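Tremholm Workshop, Bench Automation Group
Minutes of the February meeting, held in the upstairs room, 4:30 p.m.

Apologies were received from two members. The minutes of the January meeting were approved with one correction: the spare power supply was ordered from Drorico, and it has since arrived.

1. Fault on the two-arm cell

The meeting was called early to deal with the stoppage on the wiping task. During the afternoon session the right arm lost communication partway through a move and stayed stiff in its last position. The left arm carried on with its own part of the routine and pushed against the right gripper until the operator hit the stop button. There were no injuries. The wrist cover on the right arm was cracked and has been replaced.

The log shows the session was on cycle 61 when the right arm stopped answering. Total cycles on the cell at that point were 1,699. Seven earlier dropouts were found in the log, all on the right arm and all short enough that the software recovered without raising an alarm. Members agreed that these should have been picked up sooner.

2. Cause

The cable to the right gripper was taken off and tested on the bench. The signal cut out when the cable was bent close to the wrist connector. The member who did the test thought the connector had been working loose for weeks – the locking tab was worn and no longer clicked. 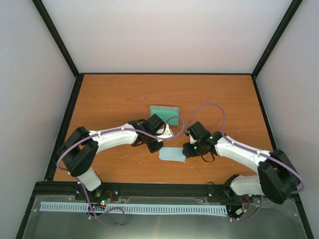
There was some discussion about whether the length of free cable at the wrist made this worse. One view was that a tall loop gets tugged every time the arm reaches inward. Another was that shortening it would only move the strain to the elbow. No decision was reached, and both layouts will be tried at low speed.

The second problem is in the software. Each arm is watched separately, so losing one does not stop the other. The Zornerance controller has a linked stop setting, but it was left off when the cell was set up. It was switched on the morning after the fault and tested by unplugging each arm in turn. Both arms stopped each time.

3. Actions agreed

Replace the gripper cables on both arms with the locking type. Quote from Tannous to be checked before ordering.

Raise an alarm on any dropout, including the ones that recover.

Linked stop to be tested at the start of every session and signed for in the log book.

No unattended running until the new cables have been fitted and the cell has done 8 hours without a dropout.

Hands stay outside the enclosure while the arms are powered. This is already the rule, but two people admitted to reaching in to straighten the cloth between cycles.

4. Other business

The sponge task is on hold until the cell is cleared. The label printer is out of tape again. Next meeting in March, same room, 4:30 p.m.

Meeting closed at 5:40 p.m.

Recent minutes
January: Storage shelves and spare parts
December: Bench booking rules
November: Setting up the two-arm cell

Comments (3)

We had the same worn tab on our older arm. A cable tie held it for a while but I wouldn't recommend it.

Does the linked stop cut power or just hold position? The minutes don't say.

Reply: It holds position. The red button cuts power, so support the arms before you press it if you have the time.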